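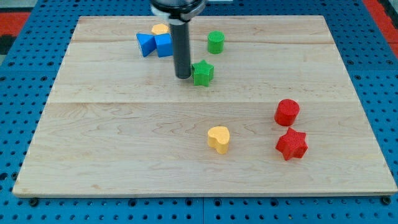
Unit 4: Why Wood Moves, and What It Does to Your Furniture

Notes for the Saturday section. Bring these with you, since I will pretend in the discussion hour that everyone has read them.

Where we left off

Last time we got as far as the tree being cut down, which is where most people stop thinking about it. The wood keeps going. A fresh board holds a great deal of water, some of it sitting loose in the cells and some of it soaked into the cell walls. The loose water leaves first and takes nothing with it but weight. Once the water in the walls starts to go, the board shrinks.

The point where the loose water is gone and the walls are still full is called the fiber saturation point. Write that down. It will be on the quiz, and it is also a good way to end a conversation at a party.

Movement by direction

Wood hardly changes along its length. Across its width it changes a lot, and how much depends on how the board was sawn. Movement along the growth rings (tangential) is usually close to twice the movement across them (radial). A flat-sawn board therefore moves more in width than a quarter-sawn one, and it also cups, because its two faces disagree about how far to go.

This explains most of what is wrong with the table in your parents' dining room.

Worked case: the Rellham table

Rellham is the long table in the seminar room, named after the shop that built it. The top was glued up from wide flat-sawn boards and then screwed down hard to the rails on both sides. It was built in a damp summer. The heat came on in December and the top tried to get narrower. The screws would not let it. The top split along its length with a noise that one class took for a door.

Questions to think over before Saturday:

Which way does the grain run in the top, and which way in the end rails?
What would slotted screw holes have changed?
Would more glue have helped? (No. Please be ready to say why.)

Ways of letting it move

Frame and panel. The panel sits in a groove and is not glued, so it can swell and shrink where you can't see it. Somebody will always glue it anyway.

Breadboard ends. A crosspiece on the end of a tabletop, fixed firmly in the middle and loosely at the sides. The ends will line up with the edges of the top for a few weeks of the year. Enjoy them.

Buttons and clips. Small blocks that hook into the rails and hold the top down while letting it slide. Cheap and ugly, and under the table where ugliness belongs.

About finishes

Students like to believe that varnish stops movement. It slows it down. Water vapor gets through any ordinary finish sooner or later, and if you finish the top face and skip the underside, the two faces take on water at different speeds and the board may cup. Finish both sides. The Lilano handout from last term says one side is fine, and the Lilano handout is wrong.

Reading and exercise

Read the Granar notes, section 2, and skip the part on kiln schedules unless you have trouble sleeping. The Fontana tables are in the back of the course packet; you need the columns for tangential and radial shrinkage and can ignore the rest.

Then do this. Take a flat-sawn top 50 inches wide, in any species you like from the tables. Work out how much it will change in width between a dry winter and a humid summer. Do it again for a top 16 inches wide. Show the steps. An answer with no steps will be treated as a rumor.

Moisture meters can be signed out from the cabinet by the door. The pins are sharp and leave two small holes in whatever you test, so please stop testing the lectern.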